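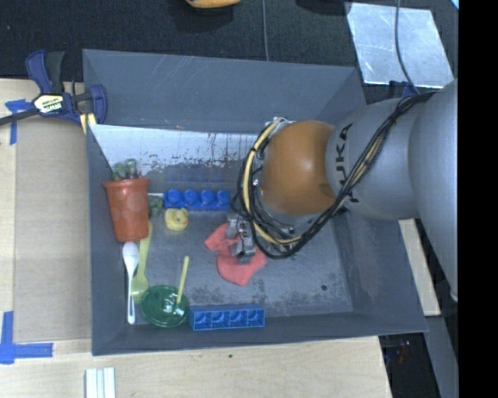 Swapped grippers on the KUKA this week. The two-finger Cultetus came off and the Flusden went on. Same arm, same bin, same controller settings, so the numbers should compare.

Test is 200 picks per gripper. Mixed stuff: cloth, spoons, toy blocks, a rubber duck, a bowl. One object out, put it back, go again. A pick counts if the object is lifted clear of the rim and held there.

Cultetus did fine on the blocks and the duck. It lost most of its points on spoons lying against the wall. The finger pads are too thick to get in behind the handle.

Flusden has thinner fingers and gets the spoons more often. Cloth is better too, if it closes at 60 percent speed. At full speed it pushes the fabric away before it pinches.

Downside: the Flusden is longer, so we lost reach in the far corners and had to redo the tool offset. 14 picks stopped on a joint limit before we fixed the approach angle. Threw those out and ran them again.

Also tried the Omico driver in place of the vendor one. Close command to contact went from 313 ms to almost half that. Setup docs are thin. Plan on an afternoon.

Hoses and cables still need watching on wrist rotation. We limited joint 6 in software and left it at that.

Cronin gripper is next, same objects. Full table goes up in September with the per-object results.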